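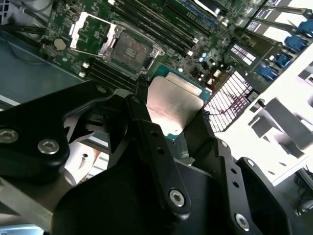 How is a robot shown a task without writing a program for it?

A person carries out the task through the robot, either by taking hold of the arm and moving it or by driving it from a remote control station, while the system records the arm positions, gripper openings and camera views. The recordings are then used to train the software that runs the arm on its own.

PIRNITZ, Jan 24, 2020 - Andmont today released Plodia 2, a new version of its software for recording and reviewing robot task demonstrations. The release adds remote control recording alongside the hand guiding mode of the first version, and allows both modes to be used within one demonstration. It was developed with Brouwer, a computer refurbishing company, using the handling of processors and memory modules as the reference task.

In the reference task, a processor is moved between the socket on a computer's board and a pocket in a parts fixture on the work table. The motion is short, but the processor has to be gripped by its edges, kept clear of the socket pins and released without sliding. Slight errors in angle that would not matter in packing or sorting work are enough to cause a failed attempt.

"Our first recordings were all made by hand guiding, and the large movements were fine," said Guilan Yu, lead engineer for Plodia at Andmont. "The trouble came in the last part of the approach. A hand on the wrist adds force, and that force ends up in the data. With the remote station the operator's hand is off the arm and the force reading is the contact itself."

Operators at Brouwer preferred to keep hand guiding for the coarse approach, as it takes less practice. Plodia 2 therefore lets the operator place the arm by hand, step back to the station and continue the same recording. The handover is stored as a marker so that the pause can be trimmed later.
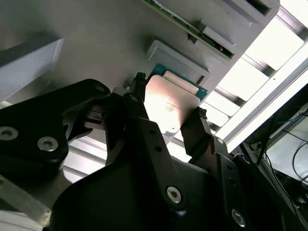

Recording and review

The remote station consists of a handheld controller for each arm, a foot pedal and a display. Motion is scaled, and the operator can switch between full and reduced scale with the pedal. At reduced scale, a wide movement of the hand produces a small movement of the gripper. The display shows the wrist camera view and the view from a fixed camera at the table, and both are saved with the demonstration on a common clock.

After each attempt the operator marks the recording as accepted, rejected or accepted with correction. The third category is new. It covers demonstrations in which the operator missed the grip or the slot, backed off and tried again. Earlier versions discarded these. According to Andmont, trained models recovered from a poor grip more often when corrections were kept, provided the point of error was marked.

The review tool plots gripper opening and wrist force against time and flags demonstrations that differ strongly from the rest of the set. A reviewer can cut the start and end of a recording but cannot alter the recorded motion. Cuts are logged with the reviewer's initials and can be reversed.

Results of the pilot

The pilot ran at Brouwer's workshop from June of last year. During that period 11 operators recorded 1713 demonstrations, of which over 80 percent were accepted at first review. None of the operators had worked with a robot arm before. Training at the station took 42 minutes per person and was limited to the pedal, the scale setting and the stop button.

The computers were handled lying on their sides with the side panel off, so that the arms could reach the board from above.

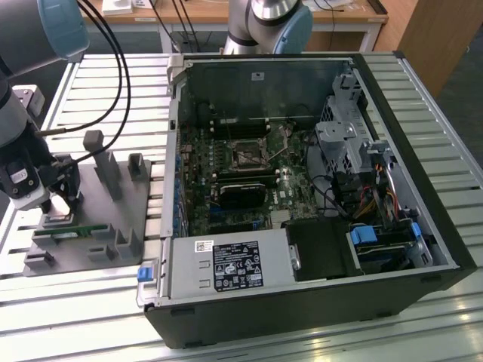 This layout was kept throughout the pilot, but the position of the computer on the table was shifted between sets. A model trained only on one position tends to repeat the recorded path and miss when the case is moved by a finger's width. Lighting was also varied. The metal top of a processor reflects strongly, and early models lost track of its edge when the reflection moved.

The fixture went through several revisions. The first had pockets that held the processor too tightly, and operators compensated by rocking it loose, a habit the model then copied. The pockets were opened up and a notch was added at one corner. Memory modules are held in a separate slot of the same fixture.

"We had people who have swapped processors by hand for years, and they know things about it they have never had to put into words," said Riet Dijkstra, workshop manager at Brouwer. "One of them always touches down on one edge first and then lowers the other. After a week everybody at the station was doing it that way, and the recordings got a good deal more even."

Known limits

Plodia 2 does not shorten the task itself. A demonstration at reduced scale takes longer than the same work done by hand, and a trained arm works at the speed it was shown unless the user changes it. Sockets with bent or dirty pins are outside the scope of the release and should be sorted out before the computer reaches the table. Cables that hang across the board remain difficult, and Andmont advises tying them back before recording - the pilot did so for all sets in its second half.

Recordings made with the first version can be opened in Plodia 2 but contain no force data unless a wrist sensor was fitted.
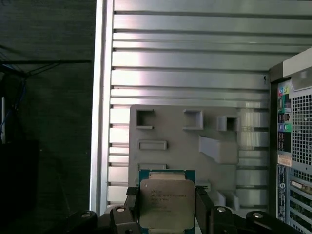
Andmont Press Information - No. 42 - Page 2

Availability

Plodia 2 is available now to customers with a current support agreement. The remote station is sold separately, in versions for one or two arms. Existing wrist cameras can be used without changes, although the calibration must be repeated after the update. Drawings of the processor and memory fixture are included with the software and may be printed and modified by users.

"The next step is a set of demonstrations for drives and expansion cards," said Kristof Desmet, product manager at Andmont. "Those parts have latches, so the operator needs both arms, and we want to see how the handover between modes holds up there."

About Andmont

Andmont develops software and control stations for teaching robot arms by demonstration. The company is based in Pirnitz.

Press contact

Ilse Vandenberghe
Andmont, Press Office, Pirnitz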